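Will a robot ever make my tea?

May 19, 2025

My brother-in-law Mohsin Bajwa has been promising me a robot butler since we were both still at school. Every Christmas he says five years, and every Christmas I write it down on the back of the calendar, and I now have rather a lot of calendars. So when he sent me yet another link in March with "THIS IS IT" in capitals, I thought I'd better sit down and do some proper reading before I argued with him.

I started with what I've got at home. The robot vacuum (we call it Costano, long story, there was a holiday) does the downstairs perfectly well as long as I've picked up every sock first. It took me 15 minutes to get the floor ready for it this morning. I could have hoovered in that! The dishwasher is still the best robot in the house and it hasn't got any arms at all, but somebody has to fill it and somebody has to empty it, and in our house that somebody is me.

Then there's work. I do three days a week in the packing room at Ollmont, and we've got a machine that folds and tapes 162 boxes an hour without a murmur. Lovely thing. Give it a box with one damp corner, though, and it stops dead and flashes its light until Raed Atallah comes over and pulls the box out by hand. Raed reckons his job is safe until somebody teaches it to feel cardboard going soggy, and I think he's put his finger on the whole business there. Hard, square, same every time — fine. Anything floppy or squashy and it all gets a lot more difficult.

Which brings me to food, because that's what I'd want a robot for. I don't need one to do a backflip. I'd like to come in from the Wendovdale bus at half past six and find something on a plate. And a burger is a decent test if you think about it, because hardly any of it is the same stuff. Bread dents if you grip it too hard and drops if you don't. Lettuce is all frills. Cheese slices bend, and I can't get two of them apart myself half the time. 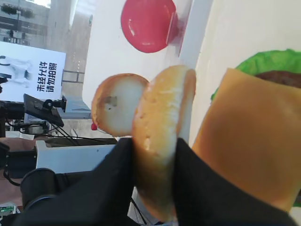 Mohsin says picking things up is the hard part and the rest will follow. I'm not so sure. My kitchen has a drawer that only opens if you lift it, a toaster balanced on the bread bin and a cat who walks through the middle of everything. Doing a job once on a clear worktop is a long way from doing it at ours on a wet evening with the radio on and two people asking where the ketchup is.

So my answer to "can they do the chores yet?" is bits of them, with a person standing by. I'd pay good money for one that could manage a fitted sheet. I've told Mohsin he can have his five years, starting now, and it's gone on the calendar with all the others.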